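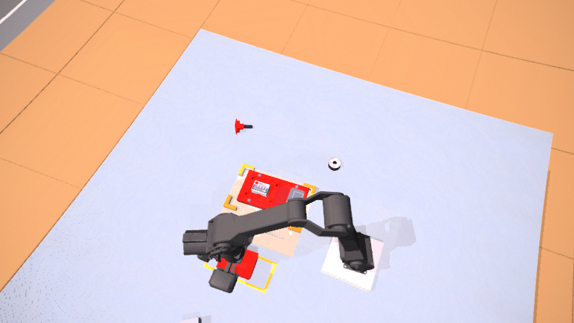
Last updated: November 2022

Thread on what we've been doing with the simulated panel task since May. Short version: randomizing the start pose helped a lot, randomizing textures helped less than we hoped, and the wrist view matters more than the overhead one. Details below.

1/ The setup is a single arm on a table, a board with a red device held by yellow-orange corner brackets, a red block, and a yellow rectangle marked on the tabletop. Block goes in the rectangle, then the arm moves on to the board. All of it is rendered. No hardware numbers in this thread.

2/ We call the task Stoltia. It's one of the environments in Vusard, our sim suite. The policy code is Mosetti. I keep getting asked which is which, so there it is.

3/ Training data is 1,828 scripted demonstrations. The script knows the true object poses. The policy only gets camera images and joint positions. It never sees the poses, in training or at test.

4/ We also throw away demos where the script fails. That's a filter, and it means the policy sees no recoveries at all. Keep that in mind for the failures further down.

5/ The thing we wanted to know: if you have a fixed number of demos, where should the variation go? Start poses, loose parts on the table, textures and lighting, or camera position. We trained one policy per choice with everything else held fixed, then one with all of them on.

6/ Every policy gets 190 test episodes, same seeds across policies. An episode counts as a success only if the block is fully inside the yellow line and the board step is finished. No partial credit in the main table. Partial scores are in the appendix.

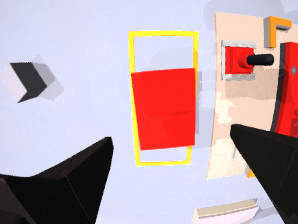

Wrist view in Stoltia, red block and yellow outline between the fingertips.

7/ Two camera views go into the policy, one overhead and one from the wrist. We dropped each in turn. Without the overhead view the policy is slower to find things but mostly still finishes. Without the wrist view it gets the block near the rectangle and then leaves it over the line.

8/ That makes sense if you look at what the overhead camera gets near the end of a placement. The arm is right over the block. The wrist camera has the block and the outline both in view, with the fingers at the bottom corners.

9/ Start pose randomization was the clear winner of the four. Best single choice on every seed group we tried. The policy trained with a fixed start falls apart as soon as the block is turned by more than a small angle.

10/ Textures and lighting: a small gain on the plain test set, a bigger one on the test set with new floors and tables. If you only ever test on the look you trained on, you can skip it. I wouldn't, but you can.

11/ Loose parts were the odd one. We scatter small things on the table that have nothing to do with the goal (a knob, a ring, that kind of thing). With too few demos this hurt. With the full set it was neutral on the plain test and helped on the cluttered one.

12/ Shadows gave us trouble. Early runs had the policy lining up with the edge of a shadow instead of the yellow line. We only noticed after plotting final block positions against light direction. Randomizing the light fixed most of it, so part of the lighting gain in 10 is really just this.

13/ Failures. I went through 50 failed episodes from the all-on policy and sorted them by hand. The biggest group was block placed slightly over the line, then no attempt to fix it. See 4. The next group was a finger touching a bracket on the way to the board.

14/ Things I don't trust yet: contact in our sim is stiffer than it should be, and the brackets don't move when bumped. So the second failure group might look different with better contact. The Serra runs, where the brackets are loose, are queued.

15/ Compute, for those who ask: each policy trains in some 2 days on one GPU. The rendering took longer than the training. If you want to rerun this, render once and cache the images - we didn't at first and paid for it.

16/ Configs and the seed list are in the Vusard repo under stoltia. Demos are too big for the repo, the readme has the download script.

17/ Edit to 6: an earlier version of this post said the board step was scored separately. It isn't, both have to pass.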